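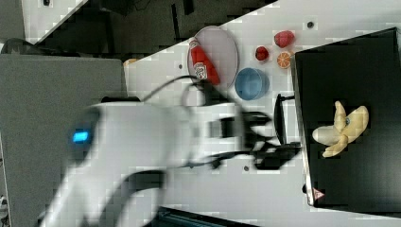 **Figure 4.** Ketchup bottle on a plate, with a light blue bowl and play fruit to the right.

### 4.2 How players used the baggage train

We had expected, perhaps a little fondly, that the 22 players in our Wikum campaign would treat the wagons the way the old chronicles do, as something precious to be kept well behind the spearmen. Most did so at first. Over the 69 battles in the log, though, the wagons crept forward, and by September several players were parking them in the front line as a sort of cheap wall. Gion Camenzind, who wrote the supply rules, was delighted by this and asked us to leave the rules alone for the rest of the campaign – so we did. 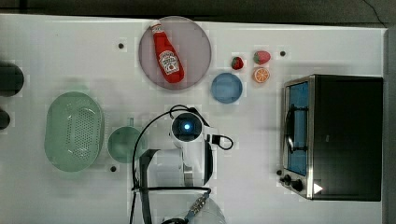
The Wetmont map gave us the most to think about, as its one good hill is small and everybody wants it. A levy unit fits on the hilltop with room to spare, while a full wagon column is nearly as long as the hilltop is wide. Players soon learned to set the column down at a slant, much as the ketchup bottle lies diagonally across its plate in the second panel, and then to tuck archers into the open ground on either side. The rules say nothing about facing for wagons, and we counted any column touching the hilltop as holding it. Readers who know the earlier Fesness rules will remember that wagons there had to stand square to the road, and we suspect a good part of the difference in play comes down to that one line.
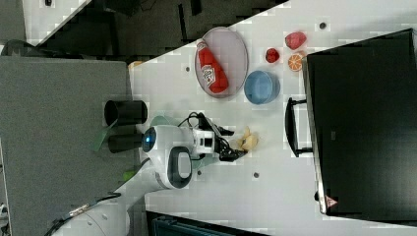

### 4.3 Levies and the cost of food

Feeding the levies turned out to be the slower and, to us, the more interesting story. Each village starts with 300 measures of grain, and a player who calls up farmers before the harvest loses part of the next season's store. Of the 2,784 turns we logged, the ones players grumbled over longest were nearly all harvest turns. In the Reisinger variant, where grain can be bought from neighbors, the grumbling moved to the price of mules.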